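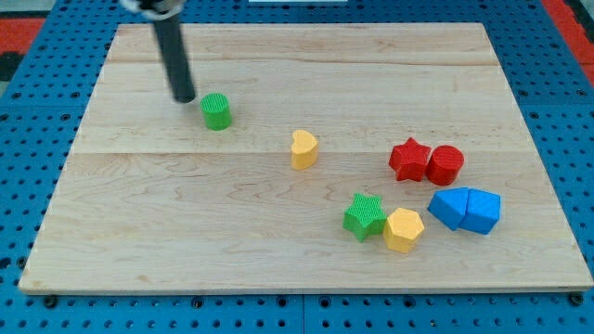 Moving our customer reports off the spreadsheet

2018-03-07

I said in November that I would write up how we got rid of the big spreadsheet at work, and then I didn't. The job is mostly finished now, so I'll put down what we did while I still remember the order of it.

For anyone new, I work for Mirnen, which sells replacement parts to small garages and repair shops. There are 33 of us. I was hired to do stock forecasting and ended up doing anything with numbers in it, including the monthly customer report. The report went to the sales team and to Chiamaka Babalola, who runs the commercial side, and it was supposed to say who was buying more, who was buying less and who had stopped.

It lived in one workbook with 10 tabs. Orders were pasted in from the accounts package, returns were typed in by hand, and a tab called "Lookup FINAL" matched customer names to account codes. If a garage changed its name, or someone in sales typed "Ltd" with a full stop, the row dropped out of the totals and nothing warned you. I found out how bad this was when Kayode Yusuf in sales rang a customer to ask why they had gone quiet and was told they had placed an order the day before. He was polite about it when he came to find me.

So the first thing we did was stop producing the report. I think this was the best decision of the whole project, and it was Chiamaka's. She said she would sooner have no figures for two months than wrong ones. I had assumed I would need to keep the old one running alongside the new one, and that would have used up all the time I had.

The second thing was to write down what people wanted to know. I sat with each of the sales team for half an hour and asked what they did with the report when it arrived. Most of them opened it, looked at their own accounts and closed it. Kayode sorted it by last order date and rang the people at the bottom. Tanko Edet, who looks after the northern accounts, printed it and wrote on it. Nobody used the tab on average basket value, which took me most of a morning every month.

We ended up with 7 questions. I won't list them all, but the useful ones were: which customers have gone longer than usual without ordering, which have stopped buying a type of part they used to buy regularly, and which are sending back more than they were. Note "longer than usual". The old report flagged anyone who hadn't ordered for 60 days, and that is no good when one garage orders every morning and another orders every quarter. A daily customer who has been silent for a fortnight is a real worry. The quarterly one is fine.

Then there was the question of what to build it in. We looked at two products. Preltier was the expensive one. The demonstration was very good, but it was done on their data, and when I asked to see it on ours they wanted a signed order first. Fleniser was plainer and let us have a trial with our own files, so we went with that. I have no strong feelings about it. It reads from a database, it draws tables and charts, and it emails people on a schedule. The charts are ugly unless you spend time on them and I haven't.

The database was the real work. Ayodele Lawal from IT set it up and wrote the nightly job that copies orders and returns across from accounts. My part was the customer list. We had the same garages in there under several names, sometimes with different account codes because someone had opened a new account when they couldn't find the old one. I tried matching them automatically and it got me most of the way, by postcode first and then by phone number. The rest I did by hand over several weeks, with Tanko sitting next to me for the awkward ones. He knew which brothers had split a business and which had only moved across the road. There's no column for that anywhere.

One small thing that caught me out was accents. We have a customer called Doãn, and it was in the system in three different forms, one of them with a question mark in the middle where an old export had mangled it. Sort out your character encoding before you start matching names. I did it afterwards and had to redo a good part of the list.

Once the list was clean, the questions themselves were fairly easy. For the gap between orders I take each customer's own history, work out the typical gap, and flag them when the current gap is more than double it. I did read up on cleverer ways of doing this. Ikechukwu Nnaji, who I used to work with and who does this sort of thing for a living, looked over what I had and told me to leave it alone until someone complained. He said the sales team would need to understand why a name was on the list or they would stop ringing. I think he is right. When Kayode asks why a garage has been flagged I can answer in one sentence, and he can repeat it to the customer if he wants to.

New customers are still a problem. If someone has only ordered twice, there is one gap to go on, and it doesn't mean much. At the moment they go in a separate list with no flag at all and the sales team uses its own judgement. I might borrow the typical gap from similar garages, but we don't record much about what kind of garage they are, so "similar" would come down to size of order and distance from the depot.

Has it made any money? I don't know yet. The list goes out every morning and it is short enough that people get through it. Some of the customers on it have come back after a call, but some of those would have come back anyway, and I have no way of telling the two apart. I suggested leaving a random part of the list uncalled for a while so we could compare. Chiamaka understood the point and said no, and I can see why, with the year we've had. I'll ask again in the summer.

The returns question has been more useful than I expected. It showed one line of brake parts coming back far more than anything else, from customers who had nothing else in common. That went to purchasing, and they are talking to the supplier. It has very little to do with customer behaviour, but it came out of the same tables.

If I were starting again I would do the customer list first, before looking at any software at all. The list took longer than everything else put together, and both demonstrations would have made more sense to me with clean data in hand. I would also ask sales to stop opening new accounts without a search, and I would ask much earlier. Ayodele has now put a check on the new account form that looks for a matching postcode and phone number — it took him an afternoon.

Still to do: the quotes, which sit in a different system and have never been tied to orders. Sales want to know which quotes turn into business and so do I. I've had a first look at the export. The customer name is a free text box.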